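Local Government > Economic Development > Jobs, Incentives & Land Use

Does a city "economic development incentive" ever get paid back if the jobs don't show up?

Posted by brickyard_lou

Our city council has a hearing coming up on a package for a company called Brovar, which wants to put a packing and distribution building on the old rail parcel at Grerkgate. The pitch is the usual one. They get a property tax break that runs 10 years, the city rebuilds the access road, and in return we are told to expect "up to 100" permanent jobs. I have read the staff memo twice and I can't find a place where it says what happens if the number comes in at 30.

I'm not against the thing. The parcel has been weeds since I moved here. But we did one of these before, with Sollila, and I remember a ribbon and a speech and then not much. When I asked the economic development office how many people Sollila ended up hiring, I was told the figures were "reported in aggregate." I took that to mean they'd prefer I didn't ask.

So, two things. Is there normally a way for the city to get its money back, and if there is, has anyone here seen it used? And what should a regular resident say at the hearing? I get three minutes, and I'd like to spend them on something they have to answer.

Rommel Salazar
Replied 29 January 2022

The thing you're looking for is called a clawback, and it won't be in the staff memo. It will be in the development agreement, if it exists at all. Ask the city clerk for the draft agreement with all exhibits. The exhibits matter because the job schedule tends to get parked in one of those at the back, and the main text just says "as set forth in Exhibit whatever."

When you get it, look for these words: "shall," "full-time equivalent," "retained," and "cure period." If the company "shall create" jobs, that's an obligation. If it "anticipates creating" jobs, that's a wish. I have seen agreements where every single job sentence was a wish and every single city sentence was a "shall." "Retained" is another one to watch, as it lets a company count people who already work for it across town. Cure periods give the company extra time to fix a shortfall, and a long enough one can outlast the tax break.

As for whether clawbacks get used, not often in my experience, and I sat through a lot of meetings in the 13 years I lived in a town that handed these out like candy. What happens is the company comes back, says the market changed, and the council votes to amend the target. It goes on the consent calendar with the minutes and the paving contract. A better setup is a break that only kicks in each year after the company has filed its payroll count. Then there's no money to chase.

For your three minutes I would ask one question and stop talking: "Which page of the agreement says what Brovar owes us if it hires 30 people?" Then wait. Staff will want to tell you about the road. Also put it in writing to the clerk before the hearing so it becomes part of the record. I'd ask for the Sollila compliance reports in the same letter, by name, as a records request. "Reported in aggregate" is how they chose to present it. The individual filings may well exist, though I wouldn't bet much on how complete they are.

The road is worth a question too. A new access road helps whoever is on that parcel next, so I can live with it more easily than the tax break. But find out who pays if it runs over.

harborside_dee

I think people are too negative about this stuff honestly. Jobs are jobs. My cousin works at the Guzmán warehouse and that got a tax deal and it's fine, they have good hours and everybody got boots. If you make it too hard they will just go to the next town over

brickyard_lou

Thanks, both. Dee, do you know whether the Guzmán deal had a hiring number in it? I keep hearing it went well and I'd like to believe it, but "went well" is what they said about Sollila.

Rommel, I got the draft from the clerk. You were right about the exhibits. The job schedule is in the fourth one and it says "anticipates" all the way down. "Full-time equivalent" isn't defined anywhere that I can find, and the cure period is blank, with a bracket where the number should go. I don't love voting on a bracket. My letter with the Sollila request is going in Monday.

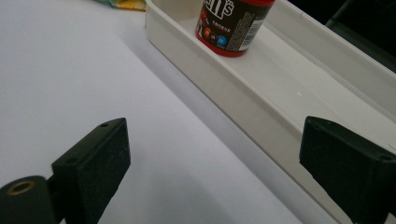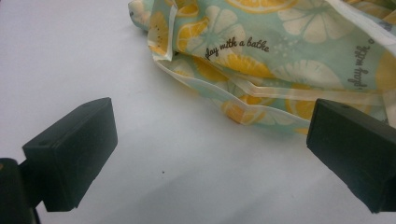 White tray (first photo), citrus-print pouch (second).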